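Wundo Home Help
Search all topics Enter keywords Go
Print this page | E-mail this page

Keying three exterior locks to one key

Posted Tuesday, November 26, 2024 in Doors and Locks. 1,059 views

Haziq Nasution

I have three exterior doors and currently need three keys. I would like to get down to one. The hardware is as follows.

Front door: Tellano deadbolt, five pin, bought new in August. Two keys supplied.
Side door: Tellano knob lock, older, probably original to the house. The key is visibly worn and has to be pulled out slightly before it will turn.
Garage entry door: Arrieta deadbolt, six pin. Works fine.

The Tellano front key goes all the way into the side door knob but does not turn it. It does not enter the Arrieta at all and stops at the tip.

I carry all of them plus a mailbox key, a shed padlock key and the car key, and the bundle no longer closes up in anything I own.

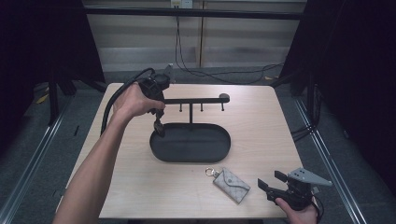
I have looked at rekeying kits. The Pronport kit is $23 and includes pins for Tellano, a follower, a plug holder and two precut keys. A local shop quoted $50 for the two Tellano locks if I bring them in off the door, and said the Arrieta "depends."

What I need to know:

Can the Arrieta be made to match the other two, or does it have to be replaced?
Is the kit good enough, given that I want to keep the front door key as the common one?
Is the side door problem in the key or in the lock?

I am comfortable taking a lock off a door. I have not opened a cylinder before.

Catherine Dow

Taking these in order.

The Arrieta cannot be matched by changing pins. Your front key stops at the tip, so the keyway profile is different. The keyway is the shape milled into the plug, and rekeying does not change it. The pin count is a separate matter. Check whether Arrieta sells that deadbolt with a replacement cylinder in the Tellano keyway. If the cylinder is held by two long screws from the inside and the tailpiece is the same shape and length, the swap takes a few minutes. If there is no such cylinder, replace the deadbolt. Measure the backset first (center of the bore to the edge of the door, normally 2-3/8 or 2-3/4 inches).

The kit is the wrong purchase for what you describe. Those kits are pinned to the keys in the package, so all your locks would end up on the new keys and your front door key would stop working. To keep the front key you need a pin assortment with every bottom pin size for that brand, and the depths of the cuts on your key. The depths may be stamped on the key or printed on a card that came with the lock. If they are neither, you need a key gauge or calipers.

The side door needs two checks. Have a key cut by code and not copied from the worn one. A copy of a worn key reproduces the wear. If a code-cut key turns cleanly without being pulled back, the old key was the problem. If it still has to be pulled back, the pins or the plug are worn too. New bottom pins will fix the first case and will not fix the second.

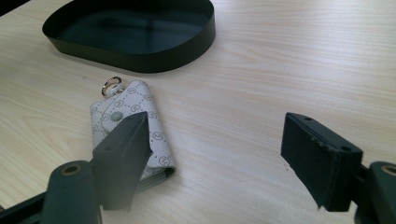

Before you open any cylinder, put a towel in a baking tray and work over that. Turn the plug 15 to 20 degrees with the correct key inserted, then push it out with the follower and keep the two in contact the entire way. If a gap opens between them, the top pins and springs drop out and you will be sorting them by eye. Leave the top pins where they are. Dump the old bottom pins, insert the front door key into the plug, and load new ones until every pin sits flush with the surface of the plug. A pin that stands proud will bind. Do not file it down.

Use a dry PTFE lubricant when you reassemble, and only a little. Test with the door open.

If it were my house I would pay the $50 for the Tellano pair and spend my own time on the Arrieta.

boltcutter_88

just get a keypad lock. mine is rated for 2,000 openings on one set of batteries and I haven't carried a house key in ages

Haziq Nasution

Thanks, Catherine. The cut depths are on the card from the front deadbolt. Backset on the garage door is 2-3/8. The Arrieta has the two long screws, but the tailpiece is flat and the Tellano one is D-shaped, so I will replace the whole deadbolt and have the shop pin all three to the front key.

A keypad is not an option on the side door. The knob there is the only lock and there is no second bore.

Contact Wundo | Copyright 2024 Wundo Home Help | Back to top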